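Unit 3: Automation and the Workforce

When a task passes to a machine, the duties of the staff alter before their number does. At Broltmont, 50 packing posts were regraded as supervisory ones, and training was extended to 10 days. 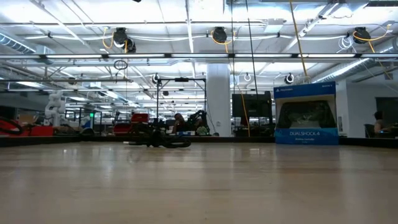 Fig. 1. Boxed controller on a wooden work surface, laboratory behind.

Students should note where people sit in relation to the equipment, and who may stop it. Two arms facing each other across a table occupy the places once given to a pair of workers.

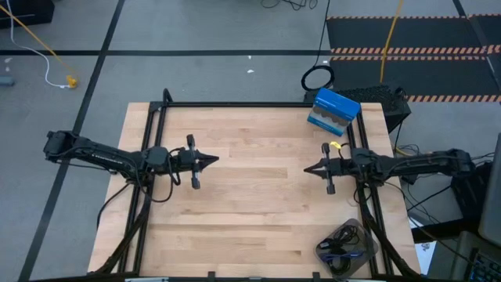
Godfrey Kariuki maintained that regrading without higher pay would not keep experienced staff. Compare his view with the Farahani agreement before Saturday's seminar.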